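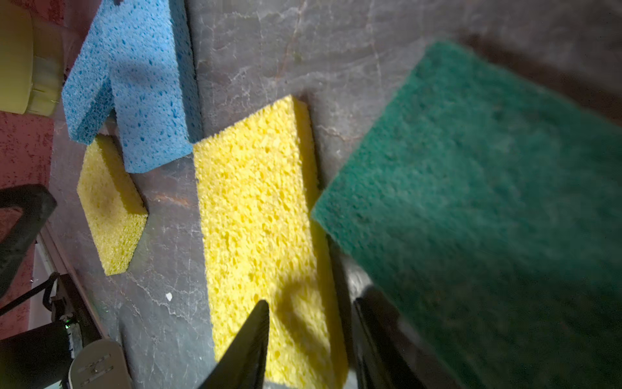

Figura 1. Esponjas e esfregão verde sobre a superfície cinzenta.

Relatório de projeto: um sítio para cada esponja
Unidade curricular de Projeto, 17/11/2019

Quando escolhi este tema, meio mundo na turma riu-se. Esponjas? Pois, esponjas! Na residência Juvham partilhamos a cozinha entre 28 estudantes e o lava-loiça era um pequeno desastre: esponjas por todo o lado, umas em cima das outras, e ninguém sabia qual servia para os pratos e qual tinha andado no fogão. Em June... perdão, em junho já tinha feito um levantamento para outra cadeira e ficou-me a vontade de pegar no assunto a sério.

A pergunta de partida era simples: se cada tipo de esponja tiver um lugar fixo, as pessoas passam a arrumá-la? Eu achava que sim (sou otimista), mas queria ver com os meus olhos.

Materiais

Comprei quase tudo na loja Nordin, perto da residência, e gastei 7 euros em esponjas. Trouxe das amarelas de celulose, que adoro porque têm aqueles buraquinhos todos, uma azul e mais umas verdes para esfregar. Cortei algumas em formas diferentes para se distinguirem sem ser preciso etiqueta: a azul levou um recorte e uma amarela pequena ficou com os cantos cortados, quase um hexágono. Não ficaram perfeitas, a tesoura era má e a minha paciência também.

O móvel

Para a arrumação aproveitei uma estante pequena do modelo Duvley, que já andava lá por casa. Pensei primeiro numa caixa com tampa, mas na primeira conversa com os colegas do andar disseram-me logo que não iam abrir tampa nenhuma com as mãos cheias de detergente. Fiquei então pelo compartimento baixo da estante, aberto à frente.
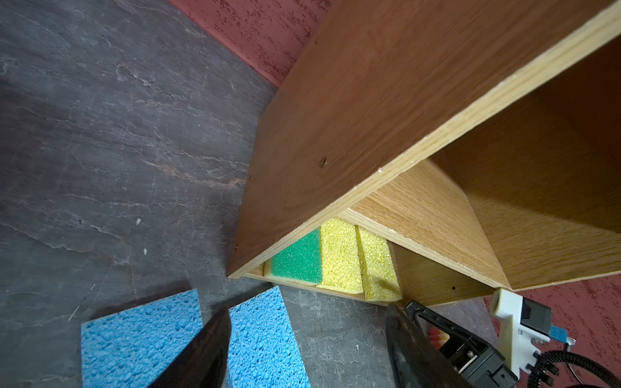

Medir antes de arrumar foi a parte que mais me custou, e devia ter começado por aí. Andei a trocar esponjas de sítio uma tarde inteira até acertar com um conjunto que coubesse sem ficar nada entalado por cima. Acabei por usar três lado a lado, a verde à esquerda e as duas amarelas a seguir, e assim enchem quase toda a largura do compartimento. Gosto do aspeto, mas tão juntinhas preocupa-me o arejamento, e foi isso que a orientadora apontou logo na primeira reunião. Fica na lista de melhorias.

O que correu bem e o que correu mal

Pus um questionário na plataforma Wenda e recebi 50 respostas, contando com as do andar de baixo. A maioria disse que preferia ter um lugar fixo, mas também houve quem confessasse que larga a esponja onde calha e pronto. As formas recortadas fizeram sucesso, só que muita gente não percebeu para que servia cada uma. Erro meu, devia ter colado uma folhinha com a explicação na parede.

Se repetisse o trabalho, deixava folgas entre as esponjas e experimentava uma base com furos. Também gostava de testar isto noutra cozinha, com gente que não me conheça e que não arrume as coisas só por simpatia.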